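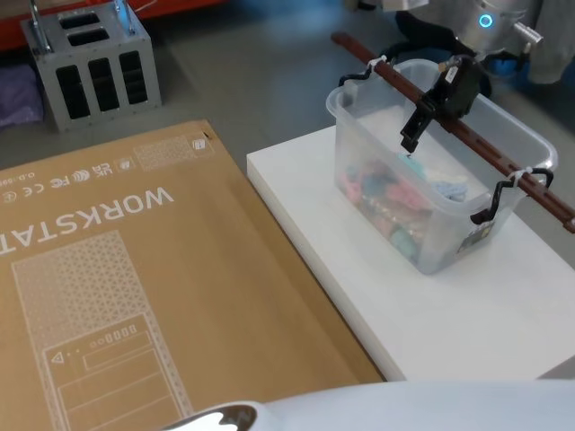
WORKSTAT-something, flat on the gray floor.

Filed under: Diary / Home & Moving

March 7, 2020
by Vilja Ojala

My back hurts, my hair smells like packing tape, and I ate crackers for dinner standing up. So that's day four in Brevport!

I meant to write every night of the move and of course I haven't written a word until now. The first night I couldn't find a pen. The second night I had the pen and couldn't find the notebook, and by the third I was asleep on the couch with my shoes on before it was even dark out.

The apartment is smaller than I remembered from the viewing. I swear the living room had another few feet in it in February. The couch fits along the long wall but then the bookcase doesn't, and if the bookcase goes by the window you can't open the window all the way, and I'm a person who needs her window open even in winter. I've moved that bookcase so many times that the felt pads have come off the bottom. Tonight it's standing sort of diagonally, like it's waiting for a bus, and it can stay that way.

The Tavano guys were great, I should say that, after all my worrying. They showed up early and they were careful with Grandma's mirror. But the final bill had an extra $430 on it for "stair carry" and I stood there holding it with my mouth open. I told them on the phone that there were stairs! I said it to the woman who did the quote, and she said "okay, stairs, got it," and I heard her typing. I'm going to call on Monday-ish, when I've calmed down and found the paper with the quote on it (kitchen box? the one with the lamp?).

I labeled everything so nicely at the start, too. KITCHEN, BAKING. KITCHEN, GLASSES, THIS SIDE UP. Then it got late and I got tired, and the last boxes say things like MISC and MORE and one just says NO. I opened NO this morning. It was extension cords, a bag of birdseed and my good winter hat. I have no idea what I was feeling when I packed that one.

The cardboard is getting to me a little. I flatten it and stack it and there's more. The recycling room downstairs has a sign that says everything has to be broken down and no bigger than the bin lid, so I sat on the floor last night with the kitchen scissors, sawing away, and gave myself a blister on my thumb. I need a real box cutter. Put that on the list. Also on the list: shower curtain rings, light bulbs for the hall, a doormat, something to put under the washing machine so it stops walking, milk.

Big find of the day was the jigsaw! The harbor one, 3,000 pieces, that Mom and I started two summers ago and gave up on when we got to the sky. I'd thought it went to the thrift store. It was under the towels, with the finished part of the border still hooked together in a freezer bag, which made me laugh out loud all by myself. I don't have a table big enough for it here. I may do it on the floor and just step over it until July.

Went for a walk around four to get some air and find out where things are. Saarela Street goes downhill much more steeply than it looks on the map, and at the bottom there's a little hardware store (closed, naturally, I'd missed it by ten minutes) and then a bakery called Brudidel that smelled so good I went in without checking if I had any money. I had enough for one cardamom roll. The girl gave me a second one from the tray because they were closing, and I ate it on the bench outside with my gloves on and sugar all down my scarf. Then I had to walk back UP the hill. It took me 30 minutes with stops. I'm calling them stops to look at the view, and there is a view, you can see a strip of water between the roofs if you stand by the mailbox.

Met the neighbor across the hall on the stairs. She has a small white dog who hated me on sight. She asked if I was the one with the piano, and I said no, and she looked so relieved. I don't know who has the piano. I haven't heard it yet.

It's quiet here at night, much quieter than the old place. I miss the tram, which I never thought I'd write. I used to lie there and curse it. Last night I woke up and lay listening for it, and all I got was the fridge, which makes a sound like someone clearing their throat before a speech. Mom says give it a month. Mom also says to put the bookcase in the bedroom, and I'm annoyed because I think she's right.

Tomorrow: bathroom boxes, find the good pan, hang the mirror if I can borrow a drill. Phone Aunt Kaisa back, she's left two messages. Do NOT start the jigsaw.

Okay, I just went and looked at the jigsaw. I only turned over the edge pieces. Going to bed now, teeth first, if the toothbrush is where I think it is.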